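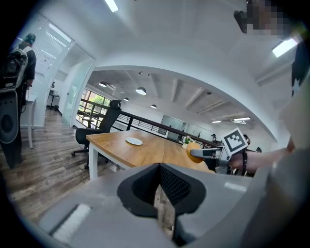
Section 4. Running the plate demo for visitors

I wrote this part for whoever gets handed the hand-held grippers on open day. It assumes you've already charged everything (Section 2) and that the Daneshvar software starts up without red text.

Setting up

1. Clear the wooden table except for the white plate and one orange. I like the little white flowers too, but keep them at the back where your elbow won't find them.

2. Slide the office chair to the far side or the left end. Visitors will try to sit in it!

3. Check the marker cubes on top of both grippers. Give them a wipe with a dry cloth, and press down any corner that has started to lift.

4. Put the wrist straps on before you pick up the grippers. Doing it the other way around takes three hands (ask me how I know).

5. Start a new session, name it with your initials, and wait for the two beeps.

CAUTION: Watch the cables on the floor by the equipment. Walk the route once with your hands empty before anybody comes up the stairs.
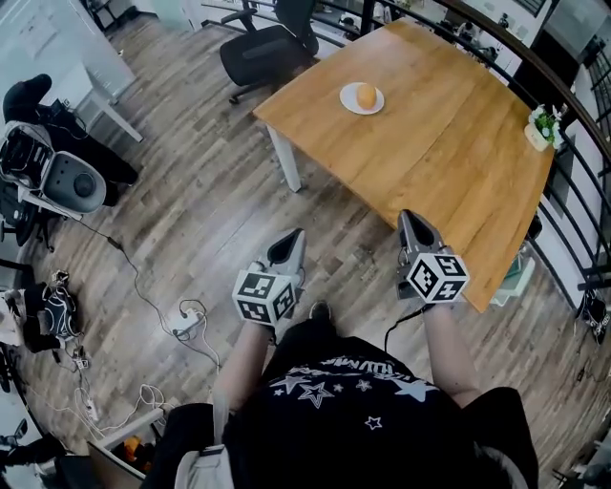
Flustmont, 17th January

Notes added after the visit from Zatitz. We ran the demo all Saturday morning and I've changed a few steps because of it.

6. Stand close enough that you can reach the plate without leaning. Bring both grippers over the near edge of the table and hold still while you say hello, so people have time to look at them.

7. Close the jaws slowly on the orange. Begoñe Cabello squeezes, stops, then squeezes a bit more, and I've copied her ever since.

8. Lift it no more than 10 inches, then lower it onto the plate. Open all the way before you pull back or it'll roll, 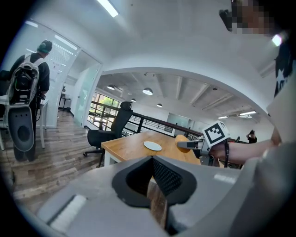 and then you're chasing fruit under the table with a crowd watching. If it does get away, leave the session running and just start again from step 6. You can trim the clip later in Vidport.

9. Let visitors have a turn, one at a time, with the strap on. Kids love this part.

NOTE: Stop at 400 clips. The drive gets slow after that, and at 600 mine froze completely.

Packing up is in Section 5.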